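How to get rid of white rings on a waxed wooden table?

Hanyu Tan
Posted in Furniture and Finishes, October

Hello everybody. Please excuse my English, it is my third language.

I have a wooden table that I bought second hand from a store called Lanell. The seller told me the finish is wax over oil, but he was not completely sure. Last week my guests put hot tea cups directly on it, and now there are white rings in the middle. I wiped them with a dry cloth and then with a little dish soap. The rings became a bit weaker in the evening, but the next morning they looked the same as before.

I have read about mayonnaise, toothpaste, a clothes iron and baking soda. These are very different things and I am afraid to try them one after another. Is there a correct order? I also don't want to sand the whole top, as I live in a small apartment and have no place for the dust.

Thank you in advance.

gus_in_the_shed
2 replies, joined this month

Mayo. Leave overnight. Worked on my mothers table, smelled like a sandwich for a day but the marks went.

Junhao Han
1331 helpful votes

Dear Hanyu, I had the same problem two years ago, so I will write what I did. I am also not a native speaker, I hope it is clear.

First you should know which finish you have. Put one drop of mineral spirits on a cotton bud and rub under the table, where it is not visible. If the cotton becomes yellow or brown and the spot feels dull, it is probably wax. If nothing comes off, it can be a varnish, and then please write again before you continue.

A white ring is usually moisture inside the finish. A black ring is in the wood itself and is much more difficult. Yours is white, so you have a good chance.

Begin with gentle heat. Use a hair dryer on the low setting, keep it a hand's width from the surface and move it all the time. I did this for 12 minutes and stopped often to touch the wood. It should be warm, never hot.

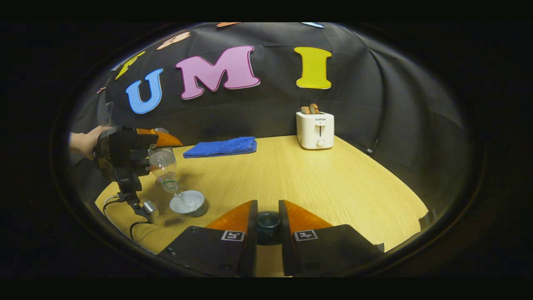

If the ring is still there the next day, take a very soft cloth with a little mineral spirits and rub along the grain. Open the window and keep away from flames. This removes the old wax, so afterwards you must put on new wax, in a thin coat, and polish it after it dries. I used a clear one from Sadard. Lay the used cloths flat outside until they are dry, do not throw them in the bin as a ball.

I would not use toothpaste. It is a fine abrasive and on my table it left a shiny spot which I could see from the sofa.

Hanyu Tan

Thank you Junhao, this is very clear. The cotton became light brown, so I think it is wax. I will try the hair dryer tonight.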